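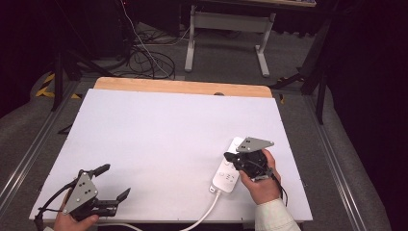

Noise in the Reading Room of Dremwood Library

Student project report by Diễm Quách and Oisín Cronin

1. Why we chose this topic

Many students at our college complain that the reading room is too loud in May, when the exams are near. We wanted to know which sounds disturb them the most.

2. Method

We gave a short paper survey to 60 students. We also measured the sound level at 2 places – next to the main door and beside the back windows. Oisín wrote down the readings and Diễm typed them in a table. In total we have 207 readings.

3. Results

The door was the louder place in almost every hour. In the survey, most students named talking as the worst sound, and after it the chairs on the floor. Phones were named less than we expected.

4. Problems

Eleven in the morning is missing for the windows, so we left this hour out of both tables. We thank Ms. Srivastava for her corrections to the survey.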